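3.2 Where people put things down

I should say up front that I came to this study through my own bad habits. I lose pens. I lose mugs, receipts, and once a whole library book that had been lying on my kitchen table under a newspaper for most of July. So when my department offered a little money for work on shared desks, I already had a question: how does a table fill up, and who decides when it's full?

We ran the diary part of the study in two shared offices, which I'll call Prendby and Umbridge after the streets they face. Between them they had 106 people who signed up and 120 desks that anyone could use. Everybody got a paper diary and wrote down whatever they left on a desk overnight and why. I typed up 3710 entries, a good many of them in handwriting I still can't read with any confidence (the Umbridge people write very small).

I'd expected a story about laziness. What I got was closer to a story about memory. Again and again people told us that an object left out was a note to themselves. The unpaid bill sat by the keyboard so it would get paid. The umbrella lay across the chair so it would go home. One person in Prendby kept a single glove on the desk for weeks as a reminder to look for the other one! Earlier writing on office mess tends to treat this as a filing problem, and I think that misses how much thinking people do with the stuff itself.
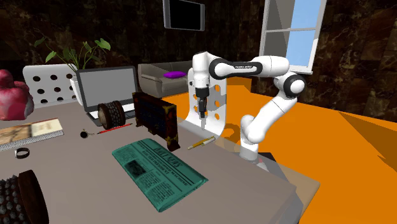
Figure 4. A cluttered tabletop, with a curved, perforated white panel behind.

I borrowed a word from my grandmother for the next bit. She called the corner of her sideboard "the landing," and most desks have one — a patch where things arrive and then wait. In the diaries the landing was nearly always on the side nearest the door, and people defended it. They'd happily let a coworker borrow the stapler, but shifting the landing pile by a hand's width got a written complaint. Cender, the scheduling tool both offices used for booking desks, had no way to mark such a patch, and several people got around this by booking the desk next door and leaving it unused.

Pens turned out to be their own subject. They were the thing people mentioned most and cared about least, at least on paper. When I talked to the same people in person, though, nearly everyone had one pen they'd be upset to lose, and they could tell me exactly where it lived. The rest just drifted from desk to desk. 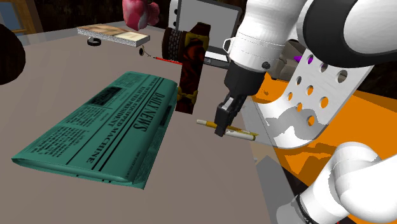 I asked each office to try one small change, a shallow tray at the end of every row for anything without an owner. Umbridge took to it right away and started calling theirs the Zaki, after a lunch place down the block that had closed (I never got the full story). Prendby used the trays for snacks. I don't count that as a failure, exactly, but it does make the two offices hard to compare, and I've kept their entries apart in the tables that follow.

One more wrinkle before I get to those. The diaries only cover what people noticed leaving behind. Anything they forgot about completely never made it onto the page, so the evening walk-throughs in Section 3.3 have to carry that side of things.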